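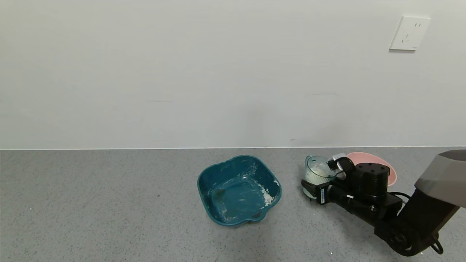 4. After the flour: cleaning the basin and the counter

This section covers the mixing basin and the countertop under it. It replaces the old page 19, which told you to "rinse and go" and was wrong on both counts. If someone at the Troscombe kitchen still has the old page taped inside a cupboard door, take it down.

Read the whole section once before you start. It takes a few minutes, and most of the trouble we hear about comes from people who began at the tap.

4.1 What you need

A dry pastry brush or a soft, dry dish brush
A plastic scraper with a rounded corner
Two cloths, one kept dry
Cool water
A drop of plain dish soap

You don't need a special flour-dissolving spray. Denise Nuttall bought one for the Nakthorpe kitchen and tested it against cool water on two basins side by side. She couldn't tell which was which, and neither could I. The empty bottle is now used for watering herbs.

4.2 Dry stage

1. Look inside the basin before touching it. A teal basin shows flour well, which is the one thing I'll say for the color. Light streaks on the floor and sides will brush off. A thick white patch against one wall needs the scraper. A darker smudge on the floor may be damp or packed down, so leave it for 4.3.

2. Unload the heavy patch first. Hold the basin over the trash can, tip it toward the patch, and push the flour out with the scraper. Work from the wall down.

3. Brush the sides, then the floor. Short strokes. Long ones put the flour in the air and then on your counter, whatever the brush maker's leaflet says about "dust-free bristles."

4. Brush the top of the rim. People skip this because the rim looks clean from straight above. Run a dry finger along the back and the corners and check.

5. Turn the basin so the pouring notch faces you and clear it with one corner of the dry cloth.

Note: The notch is meant for pouring liquids. It's sometimes recommended for measuring flour into a jar. Try it if you like. Mine went mostly on the floor.

CAUTION: Do not run water into a basin that still has a thick patch of flour in it. You will make paste, and the paste will go down your drain. Panagiotis Đorđević paid for a plumber at Simau last September after a 300 gram spill was "just rinsed."

4.3 Wet stage

6. Add cool water, enough to cover the floor of the basin. Hot water is often said to work faster. On dry dust it makes no difference I could measure, and on damp flour it makes the stuff gummy.

7. Leave it for 20 minutes. I was doubtful about the wait and tried skipping it. The packed spot stayed put and I ended up scrubbing longer than I would have waited.

8. Loosen whatever is left with the rounded corner of the scraper. Keep it flat to the surface. Don't use a knife, steel wool, or the green side of a sponge. Scratches hold flour, and next time you'll be back at this step for longer.

9. Pour the cloudy water through a fine strainer into the sink and put what the strainer catches in the trash.

10. Add the soap, wipe the inside and the rim, rinse, and dry with the dry cloth. Air drying is fine if you have the rack space.

Note: If a ring or film comes back once the basin is dry, repeat steps 6 to 10. If it comes back a second time, it may be hard-water scale. Scale won't move with soap, and this section won't help you with it.

4.4 The countertop

A gray speckled counter is sold as one that "hides everything." That's exactly the problem. A fleck of flour sits among the light flecks and a crumb sits among the dark ones, and you'll find both when you roll out dough.

11. Move the basin off the counter. Wiping around it doesn't count.

12. Get your eyes down near counter level and look across the surface toward the wall. Specks that were invisible from above should stand up a little. For anything you're unsure of, use a fingertip. The pattern won't move.

13. Brush loose flour toward the front edge and into your hand or a dustpan. Always away from the wall, or you'll pack it into the seam at the back.

14. Wipe with a damp cloth, well wrung out, then with the dry one.

15. Run the dry cloth once along the seam where the counter meets the wall. For scuffs low on the paint, try the damp cloth lightly and stop there. Libor Hrnčiar swears by an eraser pad. He also has a shiny stripe on his wall.

CAUTION: Keep wet cloths and sprays away from the wall outlet. Wipe the outlet cover with a dry cloth only. If flour has gotten into the slots, don't poke at it or blow into it. Shut off the circuit at the panel and have someone qualified deal with it.

4.5 Putting the basin back

16. Check that the underside is dry before you set the basin down. A damp base picks up any flour you missed in step 13.

17. Store it upside down if the shelf is dusty, right side up if it isn't. The Hubáček handbook insists on upside down in every case and gives no reason.

If the basin will be used again for flour the same day, steps 1 to 5 are enough. For anything wet, do all of 4.2 and 4.3 first.

Go on to section 5 for scoops and sieves.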